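Notebook, gear cell (simulation side)
7/25/20

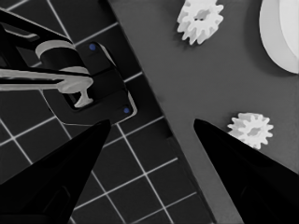
Spent the morning on the rules for the wrist view before anyone records more runs. We have been letting each person decide what counts as a good start position and it shows when you try to compare two people's work. Seren Harries asked for one page she could hand to the new starters at Horholm. This is the long version. The page can be cut down from it.

Start position. Both fingertips in view, with an open gap between them, and at least one gear clear enough that you can tell which way it is facing. If a finger overlaps a gear slightly, that is fine. If you can't make out the hub, back off and start again. I had written "fingers symmetrical" in the old notes and have struck it out. It made people fiddle with the wrist for no benefit.

The black on black problem. The fingers are black, the assembly is black and so are the tiles it sits on. When the left fingertip comes up to the block there is very little to tell you where one ends and the other begins. The two blue markers on the plate are the only colour in the view and I think we should lean on them more. Proposed rule: no closing move near the assembly unless at least one blue marker can be seen. Two is better. If the finger has covered the lower one and the upper one has gone off the top, stop and lift.

I tried making the fingers grey for an hour. Easier on the eye, but then the model no longer matches the real cell, and Friesen's people will rightly send it back. Changed back to black. Do not ship any scene with altered finger colour, even for a demo. If you need to see better, turn up the light in your own viewer and leave the scene file alone.

Edge between tiles and tabletop. There is a darker band along it and it looks like a step. Treat it as one. I know the height in the file can be argued about, but the working rule is that anything crossing that line does so lifted. No dragging a gear from the grey side across to the tiles. Dragging works in the simulator more often than it has any right to, and a run that depends on it is no use to us. Mark those runs as failed even when the gear ends up where it was meant to.

Pick order. Nearer gear first, then the further one, unless the job sheet says otherwise. Last November we had runs done in both orders under the same job name and it took me two days to separate them. Order now goes in the run name. So: job, order, initials, run number. No spaces. Seren wants the date in as well, but the system stamps that anyway and I'd prefer to keep the names short. Left open.

Naming of things. Please use the same words in comments:
gear near, gear far (by distance from the fingers at the start, never "left gear" or "top gear", which changes when the wrist turns)
block (the dark assembly and everything fixed to it)
lever (light grey, with the T-shaped tip)
collar (light grey ring)
marker upper, marker lower
Someone has been writing "handle" for the lever and someone else has been writing "handle" for the collar. I have corrected what I could find.

Contact with the lever. Not allowed in gear jobs. The lever belongs to a separate set of jobs and has its own limits. If a finger brushes it during a gear run, write "lever touch" in the comment and the run goes in the reject folder. No judgement calls about whether it moved. I would sooner lose a few runs than argue over each one.

Speed and force. Kept the limits as they were at the last review. Step time stays at 200 and I have locked it in the shared config so it can't be changed by accident. Anyone who needs a different value makes a copy of the config, puts their initials on it and does not save over mine. It happened again this week. The result was a batch where the fingers went straight through the gear teeth and the log reported no contact at all.

That leads to the check I would like made a proper rule. Before a batch is accepted, open it and look. Start, grip, release, for a handful of runs chosen without looking at the scores. The score tells you where the gear finished up. It doesn't tell you whether a finger passed through solid plastic on the way. Batch 2171 had a clean score sheet and I rejected 81 runs out of 1000 from it once I had sat down and gone through them. Most were the dragging problem, the rest were fingers sunk into the table at the grip.

Shadows. Leave them on. The soft shadow by a gear is the quickest way to judge whether it is lying flat. Two people had switched shadows off to make the old Asus machine run faster. If it is too slow, use the machine by the window and book it on the sheet.

What goes to the real cell. Nothing from here goes across without the second signature. This has been the rule since Skindora and it still stands, including for small changes and including for me. The person signing must not be the person who recorded the batch. They look at the same three points, start, grip and release, and write down which runs they opened. A signature with no run numbers beside it doesn't count.

Still to settle:
- date in the run name, yes or no
- whether one blue marker is enough, or whether it should be the lower one in particular. I lean towards lower, as it is closer to where the left finger comes in. Need to try a dozen starts each way.
- how long we keep the reject folder. It is getting large. I'd like to hold on to the lever touches at least, for the lever jobs
- who holds the locked config when I am on leave

Afternoon: went back over the older start positions and moved the ones that break the new rule into their own folder. Did not delete any. Three of them I wasn't sure of, notes are in the folder. Seren to look at those before I write the short page.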